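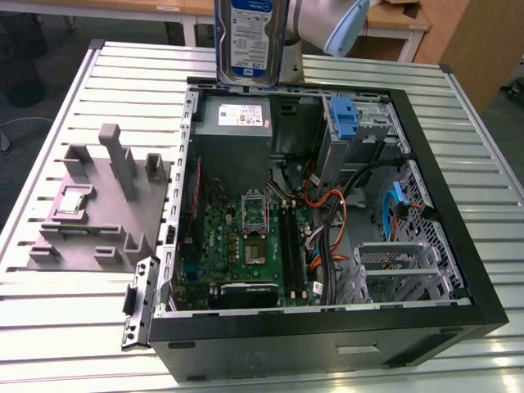

Reltomel is a robotic disassembly and reassembly cell for desktop computers, sold by the automation firm Pradura. It is intended for refurbishment shops, parts recovery firms and teaching laboratories that handle used tower computers in moderate volume. The product consists of a robot arm with an electric gripper, a slatted work table, a set of printed fixture plates and a control package named Zular. It is offered for purchase or on a service contract, under which Pradura keeps ownership of the arm and charges a monthly fee.

The cell works on one computer at a time. The tower is placed on its side with the side panel removed, and the arm reaches into the open case from above. Standard routines cover hard drives, memory modules, expansion cards and processors in lever-type sockets. Power supplies and motherboards are outside the standard scope and are left in the case or removed by hand.

Background

Pradura developed the cell after supplying pick-and-place equipment to electronics recyclers. Earlier equipment from the company sorted parts that had already been taken out of their cases. Customers reported that most of their labor cost fell before that stage, in opening the machines and freeing the parts. A prototype was installed at the Leblanc refurbishment plant in October and ran there alongside two manual benches. The commercial version differs from the prototype mainly in the table, which was changed from a solid plate to slats so that dropped screws fall through to a collection pan.

Hardware

The arm is mounted at the side of the table and carries a parallel gripper with interchangeable finger pads. The reach of the arm is 900 mm, which covers a full-size tower lying flat and a fixture plate next to it. Smaller cases are set against the same corner stop. The pads supplied with the base kit are flat and rubber-faced and suit objects with parallel sides, such as 3.5-inch drives. A narrower pair for memory modules and processors is sold separately.

Hard drives are held upright while they pass over the rim of the case. In this position the drive clears cables and bay walls with the smallest footprint, and its label faces outward for reading by the cell's camera. The same grip is used in both directions, for lifting a drive out and for setting one in. The arm slows near the chassis and stops if the measured side force exceeds a limit set in the control package.

Fixture plates are 3D-printed and lie on the table next to the computer. The standard plate has raised posts and holders for locating parts and a removable tray for a processor. The tray holds the chip by its edges so that the contacts are not loaded. Drawings for the plates are included with the product, and users may print replacements or altered versions. Plates for half-height cards and laptop drives are listed in the accessory catalog.

Software

Zular runs on a separate industrial computer and stores each computer model as a recipe. A recipe contains the positions of the bays, slots and socket relative to two reference corners of the case, along with the order of steps and the force limits. The base package is delivered with 155 recipes. New ones are made by guiding the arm by hand to each position and confirming it on the screen. Pradura states that a typical tower takes under an hour to teach, although cases with several drive cages take longer.

Cables are the main source of variation between two computers of the same model. A power or data cable that crosses a drive bay can block the fingers, and its path depends on how the machine was last closed. The software compares a camera image of the open case with the recipe and marks areas where a cable may be in the way. It does not move cables by itself. The operator clears the marked area and releases the hold, after which the routine continues from the same step.

A log entry is written for each part handled. It contains the recipe name, the peak force, the grip width and, where the label can be read, the serial number. Logs can be exported as text files. A link to warehouse systems is available under the service contract only.

Processor handling

Processor routines require the narrow finger pads. The cooler is removed by the operator and the old thermal compound is wiped off before the routine begins. The socket lever and retention frame are also opened by hand in the current version. The arm then lifts the chip vertically and places it in the tray on the fixture plate. Insertion follows the reverse order and uses a slower approach with a lower force limit. Pradura recommends that the socket be inspected under a magnifier after every removal, as the contacts can be damaged by a tilt too small to register on the force sensor.

Trial results

Figures from the Leblanc installation were published in a product note dated 2024-03-28. During the trial the cell handled 1132 parts taken from 422 computers. The note lists hard drives as the most common part, followed by memory modules. Most stops were caused by cables lying over a bay – a smaller number came from drives held by tool-free rails that had been bent or were missing. The note does not give a comparison of total cost with the manual benches, and the computers used were all from office fleets with a limited range of case designs.

Offer and support

The base kit includes the arm, one gripper with flat pads, the table, the standard fixture plate and one Zular license. Installation and two days of operator training are charged separately. The service contract adds yearly calibration, replacement pads and new recipes on request. Educational buyers may order the kit without the warehouse link and with a reduced recipe library.

Limitations

The cell has no screwdriving tool. Drives and cards fastened with screws must be loosened before the routine starts, and connectors must be unplugged by hand. Cases with riveted cages or swing-out power supplies are supported only in part. The collection pan does not separate screws by type. Small form factor desktops can be processed if the drive bay is open from above, but Pradura does not supply recipes for them.

The table is not grounded in the base configuration. A grounding kit with a wrist strap point and a conductive mat for the fixture area is available, and its use is required by the product manual for all memory and processor routines.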